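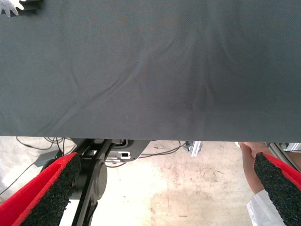

*Gray cloth, creased.*

## The Ironing Question

In the last issue I asked, at the bottom of a page that was otherwise about parking, whether anyone still irons. It was filler. I had two inches of space and a shirt on my mind. By November 18, 2023, when I stopped opening the mail, there were 291 replies, which is a great many more than we got about parking.

I should admit where I stand. I own an iron, an Esier, bought when Partington's was closing and everything in the window was half price. It has a steam button, a second steam button, and a dial on which "linen" sits so far around that I have never had the nerve to turn it all the way. I use it before funerals and job interviews. I haven't had a job interview in a long time, so you can work out what the thing means to me.

The replies fell into camps fairly quickly. One camp irons everything: pillowcases, dish towels, and in one household the good napkins, which are then put in a drawer and not used. The other camp hangs the shirt in the bathroom, runs a hot shower, and goes out looking like someone who has hung a shirt in a bathroom. There was a third, smaller group who write only to say that they buy things that don't need ironing. They sounded very rested.

Jonas Trummer irons for 45 minutes every evening with the radio on and says it is the only part of the day when his family leaves him alone. He asked me not to suggest in print that they might take a turn.

A surprising amount of ink went to the matter of order. Collar first or collar last? I was raised collar first, then yoke, cuffs, sleeves, and the body at the end, by which time the collar has gone soft again and you pretend not to see it. Those who do the collar last are just as certain, and they also have mothers. I don't think this newsletter can settle it. I did try both on the same blue shirt and wore a sweater over the result.
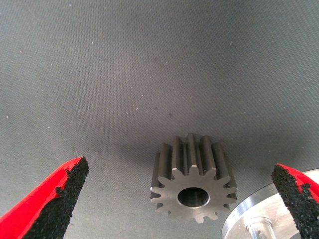

Hannelore Bachmann writes that all of this misses the point, and that the trouble starts at the clothesline. "If you shake a shirt properly and hang it by the hem, you've done half the work before you've found the plug," she says. She also thinks people iron things far too dry, and that a garment left in the basket for three days has been abandoned and should be washed again as a courtesy.

I took that last part personally, and went to look in the basket. I won't be reporting on what I found, except to say that there were summer things in it.

The hem advice is good, though. I've been hanging shirts upside down for a couple of weeks now and they come in better than they used to, apart from two peg marks at the bottom that get tucked in anyway. Regula Mayrhofer does the same with blouses but folds the hem over the line first, and claims to have no peg marks at all. I have asked for a demonstration.

Then there is the board. I had more than 45 letters complaining about the board, and I agree with every one. Mine screams when it opens. It has five heights, of which it will hold two, one suitable for a child and the other for a basketball player. Reto Marti gave his up years ago and uses a folded blanket on the kitchen table, with an old sheet over it. He says it's wider, it doesn't wobble, and you can eat dinner off it afterward if you move the blanket.

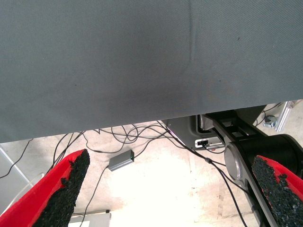
A blanket does have to be wool, or at any rate something that doesn't mind heat. I learned this with a fleece one, and the smell was with us until the weekend. Two layers are enough. With four, the iron sinks in and you press new creases around the old ones, and a pair of trousers comes out looking like a map of somewhere hilly.

For those who would like the whole business to happen out of sight, Privis in Nollis still takes shirts over the counter and gives them back on hangers. Balthasar Riedl swears by the place, but warns that they starch unless you tell them otherwise, and that he once sat through a whole wedding unable to turn his head. Say "no starch" when you hand them in, and say it again when they write out the ticket.

The December issue will go back to parking. Letters about collars can still be left in the box by the door, but please keep them to one side of the paper.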